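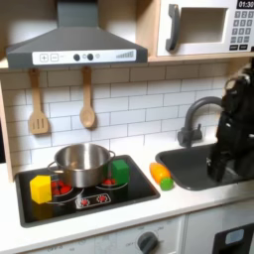

Toy kitchen, hood controls and microwave on the shelf.

Notebook, projection model, Saturday, 7:40 a.m.
Cuver league scoring, running back branch

Picked up where I left off with the touchdown regression term. The old version pulled every back toward the same league mean, and it was wrong in the same direction each week: goal-line backs too low, receiving backs too high. Teodoro flagged this in April when we reran the back half of last season. I had put it down to small samples. He was right and I should have split the term then.

Change made this morning: expected touchdowns now come from carries by field zone. Inside the 5, 5 to 10, 10 to 20, everything else. Receptions get a separate table. The zone rates are fit on three seasons, with the current season added at half weight until a back has 39 touches. After that it goes to full weight. The 39 is a leftover from the Montes build and I have not tested other cutoffs. It probably wants to be higher for backs in a committee.

Reran weeks 4 through 14. Set of 113 player-weeks, all backs who were projected for double-digit points and played at least one snap. Players who left hurt in the first quarter are still in there. Perla wants them out. My view is that they belong in the error for the season and out of the error for the fit, so there are now two columns in the output and the second one has the _fit suffix. Do not compare _fit to anything from before this entry.

Results:
Mean error came down on goal-line backs. Receiving backs improved less. The middle group, where most of our start/sit questions come from, did not move by an amount I would bet on. Of the 18 worst misses in the old run, 7 are still among the worst in the new run. I read the play logs for those 7. Four are long touchdowns, which the model has no way to see coming. Two are backs whose snap share dropped after an early fumble. The last one is a data error: a fullback's carries were credited to the starter in our feed. Fixed by hand in the overrides sheet, row tagged TS.

Weather term: left alone. Volkan's note says wind matters for kickers and deep receivers and he could not find anything for backs once the point spread was in. I tried it again with wind and spread together and got the same answer. Will stop trying this.

Point spread: this is doing more work than I expected. Heavy favorites give their backs more fourth-quarter carries, and the effect is strongest for the number two back. That matters for the bench and the flex slot more than for starters. Tonantzin has been saying to stream backups on big favorites all season, and the numbers back her up in half-point scoring. In full-point scoring it washes out against third receivers.

10:15 a.m.
Ran the waiver tool with the new projections loaded. It crashed on players with two positions. The cause was the zone table expecting one position string per player and getting a list. Patched it to take the first entry. Ugly, but both dual-position players in our pool are listed RB first. Needs a proper fix before anyone uses this for a league with a receiver/back slot.

Also found that the bye-week flag is read before the override sheet, so a player added through overrides gets projected on his bye. Moved the flag to the end. Checked four players by hand against the schedule and all four now come out at zero.

Defense and special teams: no changes here. The Galtolex sheet still uses last year's scoring for points allowed, with the old bracket at 14 to 20. Our league moved that line. Dayana, can you update your copy before the lineup lock? Mine is done.

1:30 p.m.
Playoff settings. The risk slider was built for the regular season, where you want the mean. In a single-elimination week an underdog should take the wider spread and a favorite should take the floor. I added a switch that reads the projected margin and picks between the 40th and 60th percentile lineup. Tested on last year's bracket. Too few games to say anything, so I am leaving it off by default.

One thing I do not like: the 60th percentile lineup keeps picking two receivers from the same team. That is correct if their scores move together, and our correlation table says they do, but the table was built on quarterback to receiver pairs and then filled in for the rest. I would not trust the receiver to receiver cells. Teodoro has the raw pair data on the Beltcombe drive - ask him for the version with targets included.

Open items:
- test touch cutoff at values other than 39
- proper handling of dual positions
- rebuild receiver to receiver correlations
- Perla to check _fit column against her own injury list
- tight ends have the same touchdown problem and still use the old term

Files are in the shared folder under rb_zone. Old branch is kept as rb_flat, read only.

Recent entries
Kicker model: wind and dome splits
Overrides sheet, rules for editing
Montes build, closing notes
Snap share after a fumble
Trade value chart, half-point scoring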